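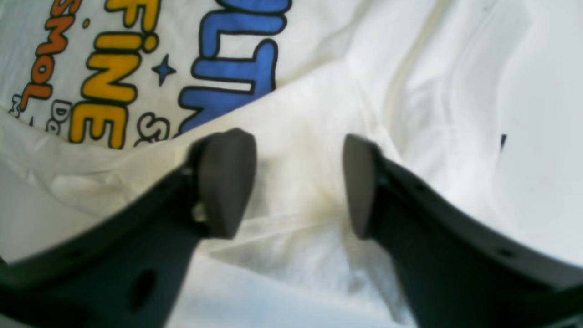 Home | Method | Results | FAQ | Contact

Fleltura: frequently asked questions

What is Fleltura?
A way of teaching a gripper where to take hold of crumpled clothing, using only a small camera at the wrist. It picks a fold, closes on it and lifts. Folding the thing neatly is a separate problem, and we are leaving it to braver people.

Why T-shirts?
They are cheap, they crease differently every time, and Marisol Kincaid's budget request for silk was turned down.

Does printed lettering confuse it?
It used to. Our first model, Gridon, took the black outline of a letter for the edge of a fold and pinched at it with great confidence. We now train on printed and plain shirts together, and the mistake is rare — though large, bold type still slows it down.

How well does it work?
On the first try it lifted the shirt in 81 of 100 test runs. Gridon managed 50. A run counts only if the cloth stays in the fingers until the arm stops moving.

How much data did you need?
Over 1,000 grasps, all with the same pair of padded fingers. Kenji Blackwood crumpled the shirts by hand between grasps and would like this recorded somewhere.

Will it work with my gripper?
Possibly. Different finger pads will need fresh training. We tried it on the Stockdale arm without any and got mostly air.

Can it do socks?
No.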